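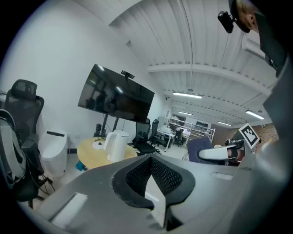 Week 4: the grippers up close, with the round table behind them.

Right, on to gathering demonstrations. I'm a bit obsessed with this part, so bear with me! Your learner only knows what your hands showed it, wobbles and all. Tharushi's set for the Wendo project ran to 3,826 examples, and she threw out 84 where a marker had gone out of view.

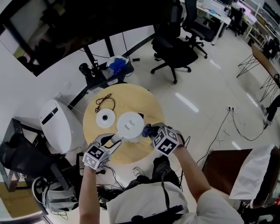 So go slowly, keep both marker cubes facing outwards, and start each go with the grippers apart (Mesfin will nag you about this, and he's right). If you fumble a pinch, carry on and fix it, as recoveries are lovely training material. Each pair can record up to 325 goes. Bring your notes on the Moser reading too, we'll need them for the bit on labelling.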